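From: Ilse Dufour
To: allotment-kitchen list
Date: June 5, 2026
Subject: Re: sourdough rye, the sour smell and the flat top

Dear Huw, dear all,

Thank you for your long message. I was away from my post for two weeks and I read it only last night, so please excuse the slow reply. I will answer between your lines, as I think it is easier to follow.

Huw Penry wrote:
> I have been following the recipe you sent to the list in the winter, the
> one you call the Zosberg loaf. The first two were good. Since then every
> loaf has come out with a flat top, and one had a proper dent in the middle
> like a saucer. The taste is fine but very sour, and my wife says the
> kitchen smells of nail varnish.

The saucer is a very common thing with rye and I had it for one whole winter. Rye dough does not hold itself up as wheat dough does. It is more like a thick porridge with bubbles in it. When it has stood too long, the bubbles become large and the walls between them become weak, and in the oven the middle falls down. So a flat top, and much more a dent, tells me first of all that your dough has waited too long in the tin.

In the winter my kitchen was cold, and I think yours too. The times in my recipe were written for that. I did not write this on the sheet and I should have. If the recipe says 5 hours in the tin, please read it as 5 hours in a cold kitchen. In warm weather I now look after 2 hours and then every quarter of an hour. I put it in the oven when I see the first small holes on the top, the size of a pinhead. If you see many holes and they are as big as a lentil, it is late, but bake it anyway. It will taste good with butter.

The smell of nail varnish comes from the starter, when it is hungry. It is not dangerous and it is not spoiled. You must only feed it more often, or give it more flour at one time.

> I feed it when I remember, which is usually Sunday. It lives on the
> windowsill over the sink in the old Buvlow jar with the lid on loose.

Once in a week is enough if it lives in the fridge. On the windowsill it is not enough at all, and in June the sun also comes on the glass. I would do like this:

Take one spoon of the old starter and put the rest away. (I make crackers with the rest, see the end of this message.)
Add 5 spoons of rye flour and the same weight of water, not hot, only so that your finger feels nothing.
Leave it overnight in a shady place.
In the morning do the same again.
Do this for three days and then smell it. It should smell like apples or like yoghurt.

After that you can put it in the fridge and return to your Sundays. But take it out the evening before you bake and feed it one time more.

> I also changed the flour. The mill shop had no more of the wholemeal so I
> bought the light rye. Would that matter? Gwen on the list said it would
> not, but Gwen bakes in a bread machine.

Here I must be careful, as I like Gwen's bread. It matters a little. Light rye drinks less water than wholemeal. If you kept the water the same, your dough was too wet, and a wet dough falls more easily. Please take away 2 spoons of water for one loaf and look how it feels. It should stay on the spoon when you turn the spoon over, and then fall slowly in one piece. If it runs from the spoon, it is too wet. If you have to shake the spoon, it is too dry, but with rye I have met this very seldom.

I do not find it necessary to buy an expensive flour. My aunt used what she could get, and her loaves were better than mine are now.

> What tin do you use? Mine is the 2 lb one from the market and I fill it
> nearly to the top.

This could be half of the problem. I use a long tin of the make Flurkier, which my mother brought in her suitcase when she moved. It is old and black inside and I never wash it with soap. The make is not important. But fill it only to two thirds. When the dough arrives at the edge of the tin it has nowhere to go, and it goes over the side or it sinks. If you have dough left, bake it in a small bowl, or make a flat one on a tray. The flat ones are done in half the time and the children eat them before they are cold, which is wrong for rye, but I have stopped to say it.

About cold bread: did you cut yours on the same day? You did not write it. A rye loaf should wait until the next day, wrapped in a cloth. If you cut it warm, the inside is sticky and the knife comes out with a layer on it, and people think then that it is not baked enough. I once threw away a whole loaf for this reason and it was a good loaf.

> Last thing, the oven. I start it as hot as it goes and then turn it down,
> as you wrote, but I am never sure when to turn it down.

After 14 minutes. I know it sounds too exact, but this is from my aunt and I never dared to try 15. Then I turn it to 180 and leave it for one hour. For your oven, which I believe has a fan, I would go to 170. You can take the loaf out of the tin for the last few minutes if the sides are pale.

To see if it is ready, most people knock on the bottom and listen. With rye I hear nothing different, I must admit it. I use a thermometer and stop when the middle shows 97 or 98 degrees.

Now the crackers, as three people have asked me for them off the list and it is easier to write it once.

Old starter, one cup
Rye flour, enough to make a soft dough, maybe half a cup
2 spoons of oil
Half a teaspoon of salt
Caraway seeds, or what you like

Mix it, let it rest while you drink a coffee, and roll it between two sheets of baking paper as thin as you can. Salt on top. Cut lines with a knife before baking. 180 degrees, and stay near, as they go from pale to burnt very quickly. They keep in a closed tin for 11 days at least. Longer I cannot say, they were finished.

Some small matters for the list:

The bulk order of flour. We need to order full sacks this time. Please write to me how many kilos you want and if you want wholemeal or light. I will collect the answers until the end of the month and the sacks will come in July. Last time two people wrote only "the same as before" and I did not remember what it was before, so please write the number.

The baking afternoon. We are 11 people now on the paper and the oven in the hall takes four tins at once. I think we should bake in turns and eat soup between. If somebody can bring a second thermometer, please do.

The starter swap. I have dried some of mine on baking paper and broken it in flakes. It travels well in an envelope. If you want some, send me your address, but not to the whole list, please. Last year somebody did so and there was a discussion.

Huw, please write to us how the next one goes, and also if it is not good. I would be interested to know if it was the warm weather or the full tin. My guess is both together.

With kind greetings to you and your wife,
Ilse

P.S. The book I mentioned in spring is not printed any more. I have my own copy and can lend it to one person after the other, but it has no cover and the page with the malt loaf is missing.

P.P.S. One question came in from a new member while I was writing, and I put it here with my answer, for all.

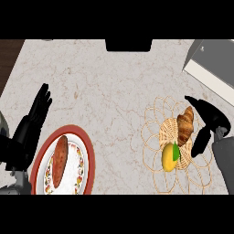 Can I use dried yeast together with the rye starter if I am afraid that the loaf will not rise?

A very small pinch is fine, and many bakers do so, but then shorten the time in the tin and watch it closely, as the dough will be ready much earlier.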